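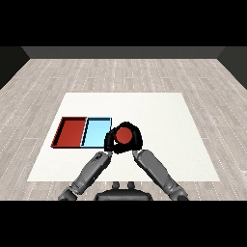
Trorkcombe Equestrian Association Member Forum
Board: Rules and Show Management
Topic: Proposed change to the adult amateur jumper divisions

show_office_TEA
Posted July 31, 2026

Members are invited to comment on the following proposal before it goes to a vote. Beginning next season, the low and medium adult amateur jumper sections would be combined at any one-day show where either section draws fewer than five entries by the closing date. Prize money for the combined section would be set at $500. Ribbons would continue to be awarded by height.

Please keep replies on the subject of the proposal. Questions about stabling at Stimberg should go to the show office directly.

Soudabeh Nouri
Show Secretary

stimberg_farm
I support the proposal. In March we set two full courses for a total of six horses, and the second course took 19 minutes to build while the hunters waited in the schooling ring. A combined section would allow the afternoon to finish in daylight.

R. Sadeghi
I must respectfully disagree. A rider who enters at the lower height has prepared for that height. If the heights are jumped separately but the money is paid together, it is not clear how the placings would be decided. Would faults be compared across two different courses? The proposal as written does not say.

show_office_TEA
Mr. Sadeghi raises a fair point. The intention is that the track remains the same and only the fences are raised between groups. Prize money would be divided equally between the two heights. The wording will be corrected. 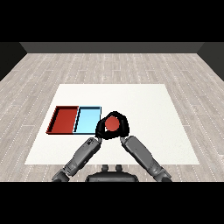
Simulated view of a room with a gray plank floor.

chae_hunters
If the money is divided equally, each height is competing for less than it does now. I would ask the association to publish the accounts for the division before members are asked to vote. The annual prize fund was reported as $4,000 and I do not see where the difference would go.

Azadeh Tabrizi
The difference would be returned to the fund and applied to the year-end awards. I would add that entry fees are not affected. The fee of $100 per section remains in place for both heights.

chae_hunters
Thank you. That should be stated in the proposal itself. Many members do not read the forum.
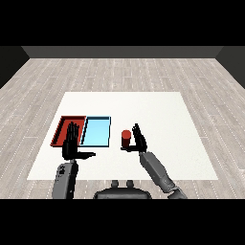 I also remain concerned about the closing date. Riders from Tasia often enter late on account of the long haul, and a section could be combined on paper when it would have filled by the morning of the show. A later count would be fairer to them.

stimberg_farm
A later count would defeat the purpose. The course designer needs the final schedule the evening before.

R. Sadeghi
Then perhaps the count could be taken at noon on the day before the show. I would vote in favor on that basis.

show_office_TEA
The noon count will be added as an amendment. Members may vote on it separately.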